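Chapter 5
Sharing the Small Jobs

Most couples who come to talk about their marriage don't begin with money or with in-laws. They begin with the groceries -- who buys them, who forgets them, and who ate the last of the good crackers without a word. It sounds silly when you write it down, I know, but anyone who has shared a kitchen for longer than a month will nod along (and perhaps blush a little).

In this chapter we follow Unathi Radebe, who had been married nine years when she started keeping a household diary in March. Over 41 entries she wrote down every chore she did and every chore she only wished her husband would notice, and the second list, poor woman, was by far the longer. We'll come back to her diary often, so do keep a pencil handy as you read.

Before you go on, think of up to 5 small jobs in your own home that you and your partner have never once talked about.
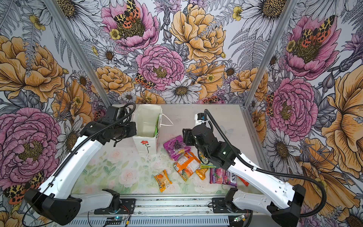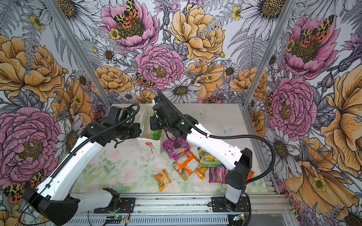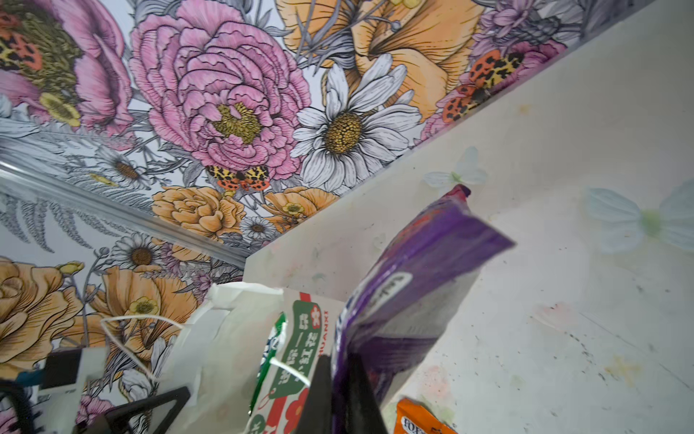 Snacks, with wrappers and bags.

5.1 Who Notices First?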